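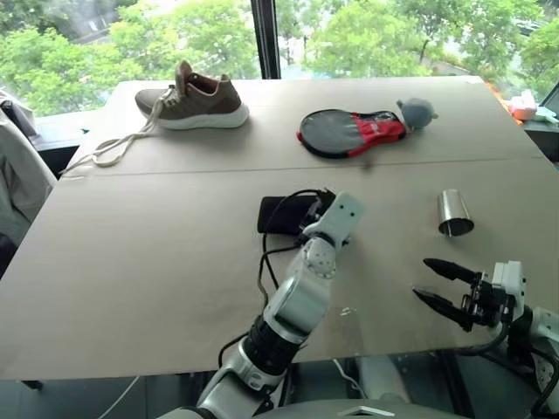 Figure 3. Shared table at the Inskip site, seen from the head camera, with both arms over the near section. A shoe, a racket cover and a metal cup are among the objects set out.

4.2 Rules for setting out the table

We were keen to find out how few rules a team could get by with and still produce recordings that another team could use. The first draft of the Hanum guide had 67 of them. Operators at Inskip and Stilow tried to follow it through January and told us, quite rightly, that they could not keep it in their heads. The version we report on here fits on one side of paper, and the part that deals with the table comes down to the points below.

Objects are placed before the arms are switched on, and the person placing them is never the person driving. Soft and hard items should share the table. In Figure 3 the cup lies on its side with its mouth towards the near edge, and the shoe stands on its sole with the laces trailing across the tabletop. Both are allowed. Earlier drafts asked for laces to be tucked in and cups to be stood up, and we are delighted to have dropped this, as homes and workshops are full of loose ends and things lying over. What the guide does ask is that the operator writes down any lace, strap or cord before the first attempt.

Cables belonging to the arms are treated quite differently. A cable may cross the table, as one does beside the flat black object in Figure 3, but each arm must be moved slowly through its full reach once the objects are down, with a second person watching for snags. Ogura and Ezeani argued for a fixed cable channel. Parsons preferred the slow sweep, which works on any bench, and the sweep is what we kept. It takes 60 seconds and is repeated whenever an object is swapped.

Daylight gave us the liveliest debate of the whole project! Windows behind a table make for bright patches on shiny surfaces, and the Skodance checklist that we started from called for blinds. We now leave the choice to the site, provided that it stays the same for a full set of 200 attempts and is noted in the log — a change halfway through means starting a new set.

Pearce and Henriques checked the logs from both sites against these rules. Their findings, including the entries they could not agree on, are given in Section 5.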